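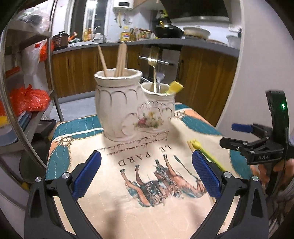
White double pot with chopsticks and a gold-colored fork, on a cloth placemat.

Call for Participants: Regular Travelers to Warnden and Drallari

Sisinex is putting together a road guide for people who travel within the state again and again to see relatives, look after a second home, or help a parent through an illness. Most guidebooks are written for visitors who come once in summer. We want notes from people who know the drive in all kinds of weather.

We are looking for travelers who:

- make the trip to Warnden or Drallari at least 2 times a month
- drive themselves, in a car, pickup or small camper
- stay overnight on at least some of those trips
- can keep a simple written log from April on, for 6 months

You do not need to be a writer. The log asks where you stopped, what you paid for gas and a bed, which rest areas were open and how long the drive took. Fill it in on paper or online. Please do not write in it while driving - wait until you have parked.

Once a month we hold a phone call with all participants, on a Wednesday at 7 p.m. It lasts less than an hour. If you are on the road that evening, send your notes ahead and skip the call.

Participants receive $200 at the end, plus a copy of the finished guide. We do not pay for gas, meals or lodging. Your name will appear in the guide only if you ask for it, and the addresses of the people you visit are never printed.

We especially want to hear from retired people, anyone traveling with a dog, and anyone who uses the old Ševčík road in place of the highway. We have plenty of notes on the highway already.

To apply, send some 3 paragraphs about the trips you make: where you start, where you go and how you like to break up the drive. Address them to Vlasta Jelínek, Sisinex, Warnden office. Questions about the log or the payment go to Arvo Lehtinen at the same office. Couples who travel together should send one application and will share one log and one payment.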